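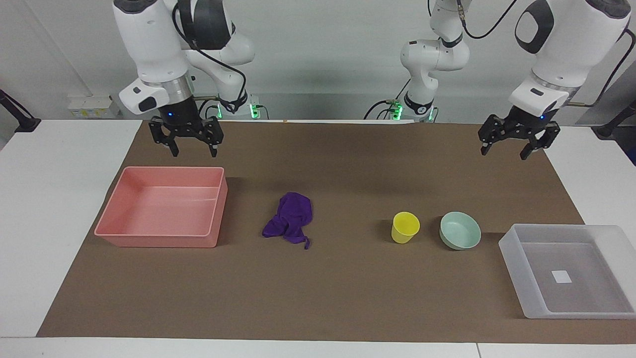 Chapter 4. Gathering Examples

A learning system is only as good as what you feed it, so this chapter starts with the feeding. Dull work, mostly. Slow too. Before recording a single run you pick a task small enough to say in one breath – cloth in one container, cup and bowl in the other – and you stick to it. Notice how little is on the table: a pink tray, a purple cloth, a yellow cup, a pale green bowl, a clear bin. Two arms over a brown mat. Five things is plenty for a first set. Students always want more.

The Sivitz set, which we use all through this chapter, holds 1539 runs of a tidying task. Hüsnü Saraç and his group at Ostside kept every one, bad ones included, and marked the bad ones by hand. Around 80 were dropped later. Why keep them at all? See 4.3.

Now, what counts as one example. Start pose, end pose, and everything inbetween: joint positions, gripper opening, the pictures from each camera. All on the same clock.
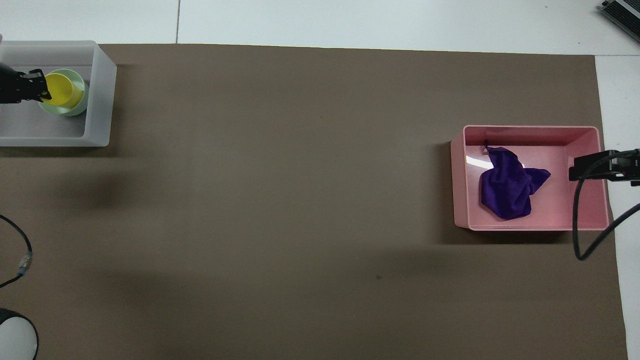

If the clocks drift, the arm in the picture and the arm in the numbers stop agreeing and the run is no use. Check this early. Not after 700 runs.

Vary the start, too. Move the cloth, crumple it differently, swap the containers round. Small changes, and write them down as you go – memory is no good for this, beleive us.

Exercise 37 asks you to plan a set of your own. Read 4.1 first.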